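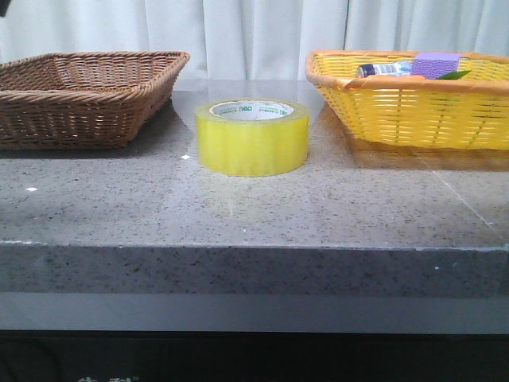

Start and end rules for pick and place trials – what do you use?

Distow
Our group is rewriting its rules for tabletop trials. The task is plain: one roll of tape, two baskets, tape goes in the brown one. We logged 169 trials in December and three of us scored them. We disagreed on 19, nearly all over what counts as finished. The draft now says the tape must be fully inside the rim, lying flat, with the arm out of view. 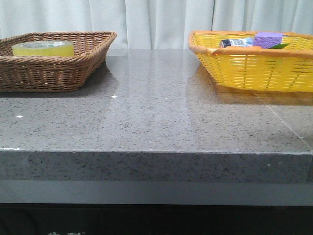
Finished under the draft rule: tape in the brown basket, arm clear.

Is "lying flat" too strict?

Clakach
Too strict for me. If the instruction says put it in the basket, then in the basket is a pass. A roll standing on its edge is still in there. You are adding a condition the operator was never given.

Ornier
I'd keep it, but write it into the task sheet so it applies from the first trial. Changing it halfway is what spoils a set. We had to rescore 464 trials after someone tightened the wording in week two.

Distow
Fair. It would go in the sheet before the next batch. The older 169 stay under the old wording.

Paul
The bit I'd look at is the other basket. Does your rule say anything about the yellow one? Ours says items not named in the task must be where they were at the start. If the arm knocks a bottle over on the way past, we mark the trial as a fail even when the tape lands properly.

Clakach
A fail seems harsh. We record it as a pass with a disturbance note, and anyone using the data can filter on that.

Paul
Only if they read the notes. In my experience they don't.

Distow
We check the end still against the start still, yellow basket included, but there's no wording for it yet.

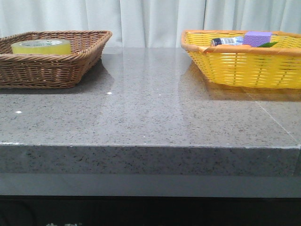 End still as we file it. Bottle, purple block and green piece are in the yellow basket.

Ornier
Put a hold time in as well. We wait until nothing has moved for a short while and then take the still. Also fix the basket positions with marks under the base. Ours drifted up to 80 mm over a long session before we did that.

Clakach
Agree on the marks. Still don't agree on lying flat.

Distow
I'll add the hold time and a line on unnamed items. Leaving "lying flat" in for now, and I'll post the next draft in this thread.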